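Neighbors sort out the button room, one small compartment at a time

The sewing and mending library on the upper floor of the old Jilamine shoe store has been a friendly sort of muddle for as long as most of us can remember, and anyone who has gone up there looking for four matching shirt buttons will know just what is meant by that. You would be handed a cookie tin, then another cookie tin, and after a pleasant half hour you might come away with three that matched and one that was close enough. This December the regulars have finally set about putting the whole collection in order, and they would like everybody to know that the doors are staying open while they do it.

The idea came from Remedios Bañez, who has looked after the mending table for years and who says she reached her limit over a single coat toggle. "I knew we had it – I had seen it that same morning," she said, laughing, with a pin cushion still strapped to her wrist. "I went through every tin in the place and then I went through them again, and by then the lady had gone home to make her supper." The toggle did turn up, under a pile of zippers, and it has since been sewn onto the coat it was meant for.

So the tins are on their way out, and clear plastic organizer boxes are coming in to take their place. The money came from the spring fabric sale, which brought in 1421 dollars after the hall was paid for, and a good part of that went on storage. Buttons are the first job, followed by snaps, hooks and eyes, bobbins, buckles and all the little odds and ends that people drop off in envelopes when they clear out a grandmother's sewing drawer. 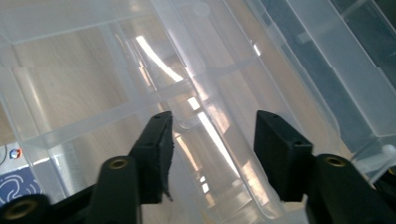 Buttons do not sort themselves, of course, and there was a good deal of cheerful disagreement at the start about whether to go by color, by size or by the number of holes. Color won in the end, with size as the second rule, mostly on the grounds that people who come up the stairs tend to begin by saying "I need a blue one." The clear organizer, with its rectangular compartments and the long, narrow trough in the middle, should make that a much shorter conversation than it used to be, and the plan is to give the narrow space to things that are long and thin, such as bodkins and the finer crochet hooks. The boxes with the fewest compartments will be kept for coat buttons and big buckles, which never did sit well with the small stuff.

Alfredo Soriano, who used to run the parts counter at Kultonham and has very firm opinions on how to store small items, has been writing the rules for putting things back. He wants every box to go back to the same place on the same shelf, and he would be much obliged if people would return what they don't use to the tray by the window, where somebody who knows the system can put it away. He has also kept a tally, being that kind of man, and by the end of the first evening the group had filled 133 of the small bags that hold complete matching sets. Those bags will be the first thing offered to anybody who comes in with a whole shirt or cardigan to do, and they cost a quarter apiece if you can spare it.

There was one worry along the way, and that was dust. A few of the older shell and glass buttons are quite lovely, and Remedios was not at all keen on seeing them left open to the air over the winter. Her answer was clear plastic sheet, which lets people see the colors without lifting anything off, and she hopes to have a piece for each shelf by the time the quilting group comes back after the holidays. The sheet is thin and light enough to stand on edge while you look it over, and it can be laid flat on the worktable for marking up. 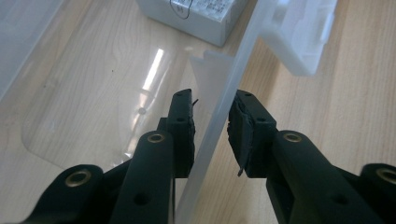 How to lend a hand

Sorting goes on every evening from 6:30 until the kettle has been emptied for the last time, and you do not need to know how to sew. Good eyes are welcome, and so are poor eyes with good glasses. Children are happy at this sort of work too, as long as they are past the age of putting things in their mouths, and there is a low table at the Jitpraphai Street end of the room that suits them nicely.

The group still needs 2 more shelves, a step stool that doesn't wobble, and spare reading lamps if you have one sitting in a closet. Please don't bring any more cookie tins. Buttons are still gladly taken, loose or on cards, and if you know what garment they came from, do write it on a scrap of paper and tuck it in with them – Remedios likes to know.

The stairs are at the side of the building, next to the bakery. The room will close for the last week of December and open again in January, when the thread drawers are next on the list.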